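Section 2: Building your first Trukska run

By Shahla Babaei, for Eltavine
Updated December

Welcome to the fun part! By now the bags should be sorted and any missing bits ticked off against the sheet in the lid. There are 163 pieces in the Trukska marble run and you won't need all of them for this first build, so leave the two bags marked Extras closed for the moment. They're full of great stuff (the Nikzad spinner is my favourite piece in the whole box) but it's much easier to add them once you know how the basic joints feel in your hands.

Before you start

The finished First Run stands 1,460 mm high, so have a look up as well as down when you choose a spot. Low shelves and hanging decorations are the usual trouble. A hard, level floor is best. Carpet works if you put the Trendel board underneath, bumpy side down.

CAUTION: Choking hazard. Marbles and small parts are not suitable for children under three. Keep them out of reach of little brothers and sisters while you build, and check under the couch afterwards.

Fitting the uprights

1. Lay the Trendel board on the floor with the arrow pointing away from you.

2. Find the grey feet and press one into each corner hole. Push until you hear the click. If a foot wobbles, pull it out, turn it a quarter and try again.

3. Slide a long upright into each foot. The colour doesn't matter, so let the kids choose! Every long upright is the same length.

4. Add the cross braces, lower pair first. They should snap on with thumb pressure. Never use a hammer or the heel of a shoe.
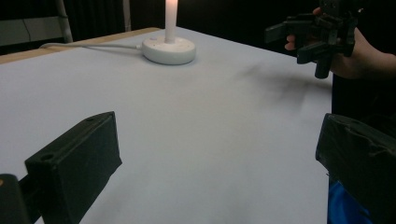 5. Give the whole thing a gentle nudge at the top. A little sway is normal at this stage and it will stiffen up beautifully once the track goes on. If it leans, go back to step 2.

NOTE: The braces can be tight when the kit is brand new. Rub a dry bar of soap along the groove and they'll slide on easily. Don't use cooking oil, as it makes the marbles sticky and you'll be washing track for days.

Adding the track

6. Work from the bottom up. Clip the catch tray to the lowest brace, then the first curve above it. The raised lip always goes on the outside of the bend.

7. Keep adding curves, turning each one the opposite way to the last. Every time you add a curve, drop one marble through from that point. It's slower than building the lot and testing at the end, but you'll find a crooked joint straight away, and the kids get to drop a marble every minute or so. Everybody wins.

8. Fit the funnel last. A full trip from funnel to tray takes roughly 5 seconds on this layout.

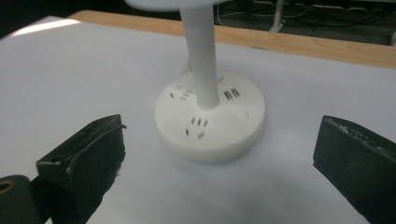
White column on a round base.

If the marble stops or jumps

Marble stops on a curve: the clip on the uphill side is probably sitting too low. Lift it one notch.

Marble jumps the lip: the slope is too steep. Drop the uphill clip a notch, or swap in one of the ribbed curves to slow things down.

Marble circles the funnel and never drops: check for a leftover bit of moulding in the hole. Poke it out from below with a pencil.

CAUTION: Use only the marbles supplied. Steel ball bearings are heavier and can crack the clear track. Don't let children climb on the run or pull themselves up on the uprights.

Packing away

9. Take the track off from the top down, then the braces, then the uprights. The funnel has to go in the box first, wide end down, or the lid won't shut.

You can leave the run standing overnight if it's away from the hallway and the dog. When you're ready for loops and the spinner, open the Extras bags and turn to Section 3.

© Eltavine. All rights reserved. | Contact us | Back to top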